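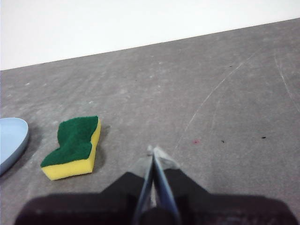
Skuvness Sourdough Circle: Questions We Get All the Time

Do I need my own starter before I come?

No, please don't worry about that. We keep a big old rye starter going in the back fridge (it has been fed more faithfully than most of our houseplants) and everyone who comes to a first class takes a jar home. If you already have one you love, bring it along! We are always happy to bake with a stranger.

What does a class cost, and how long is it?

A class is $46 and runs 4 hours, which sounds long until you remember that dough does most of its work while you stand around drinking coffee. The price covers flour, salt, your jar of starter and the loaf you carry home. We take cards or cash, and you can pay when you get here.

My starter has a layer of gray liquid on top. Have I killed it?

Almost certainly not. That liquid just means it is hungry. Stir it back in if you like a more sour loaf, or pour it off if you don't, and then give it a good feed with equal weights of flour and water. Two or three feeds at room temperature should perk it right up. Pink or orange streaks, or anything fuzzy, are a different matter, and in that case I'd say goodbye to it and come see us for a fresh jar.

Which flour should I buy?

Plain bread flour from the grocery store will get you a lovely loaf. Märta Haugen, who teaches the beginners, likes to swap in a little whole wheat for flavor, and I tend to go heavier on the rye, so you'll hear both opinions if you come often enough.

Why is my loaf so flat?

Oh, we have all been there. Most of the time the dough either hasn't risen long enough or has gone a bit too far, and the two look annoyingly alike once baked. Cut it open and look at the crumb. Tight and gummy with a few big tunnels usually means it needed more time. Fairly even little holes and a pale crust that spread sideways usually mean it had too much. Try changing only the rising time on your next loaf and leave everything else alone, tempting as it is to fiddle.

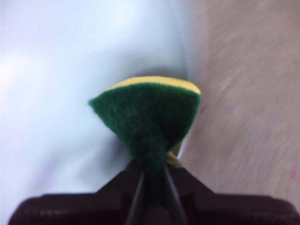 Joris Schouten wrote in to say that his kitchen is so chilly in December that he lets the dough sit overnight on top of the fridge, and that he stopped getting flat loaves once he started judging by the dough and ignoring the clock. I think that's very good advice for any month.

Can I bake without a Dutch oven?

You can. Set a heavy baking sheet in the oven while it heats, slide the loaf on, and put a pan of hot water on the rack below for the first part of the bake. The crust comes out a little thinner, and some of us prefer it that way.

Can I bring my kids?

Children from eight up are welcome with a grown-up, and they tend to be better at shaping than we are. Younger ones get bored during the long rise, so a book or a pack of cards helps.

How do I cancel?

Just email Elikem Darko as soon as you know, and he'll move you to another class at no charge.

Last updated February 9, 2024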